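Sellby Open Day: Bin Station Pictures and Notes

What is in this folder

Pictures and an attempt log from the bin picking table at the Sellby open day in September. The demonstration ran from 10 in the morning until the coffee gave out. Visitors from El Ouafi and Granska got to pick the next target, and they picked the eggplant far more often than science requires.

The log holds 1,124 attempts, of which 886 were marked as good by whoever was standing nearest the clipboard. Treat that second figure with the respect it deserves.
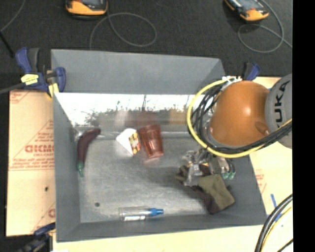 Gripper down at the cloth, cup upright near the back wall.

Objects

Toy eggplant, checkered box, plastic cup, capped tube with a white label, cloth. The cloth was the crowd favorite – it never folds the same way twice, and people will cheer for laundry if a robot does it. Entries that mention the cup say "up" or "side". In the picture that follows it is on its side.

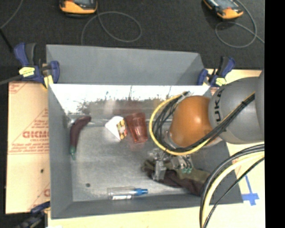 Known problems

The back wall of the bin is reflective. If your model finds objects in it, we would like to hear about it, quietly.
The log has 14 entries with no target filled in.
The clock on the logging laptop was set to Leltatia time. Subtract one hour.

Use

Free for teaching and research. Please credit the Sellby open day and send corrections to the Sellby lab desk, where they will be read in the order we find them.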